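The fruit bowl is back at Brarby

When Amancay Echeverría took over the old seed merchant's in Brarby, the orchard behind it had 63 trees and most had not been pruned in years. She kept all but four.

The shop now sells fruit by the piece, which suits people who live alone. Apples do best. Her supplier in Tekdale, Montri Khunthong, brings the later varieties down in November and stores them in straw until they are wanted.

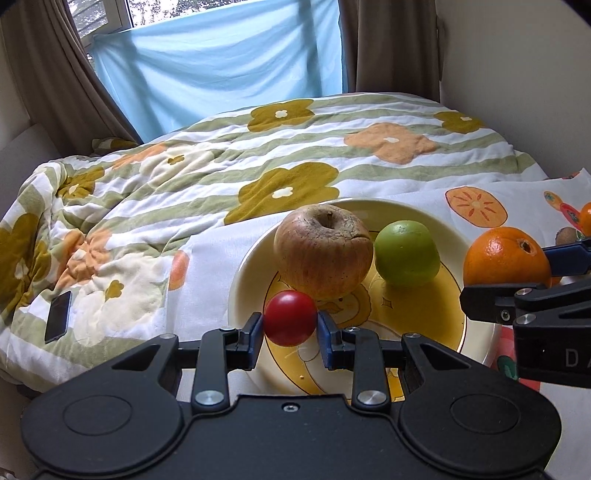 Prices are chalked up at eight each morning. Khunthong would like to see pears sold the same way next year, and Echeverría has cleared a shelf for them.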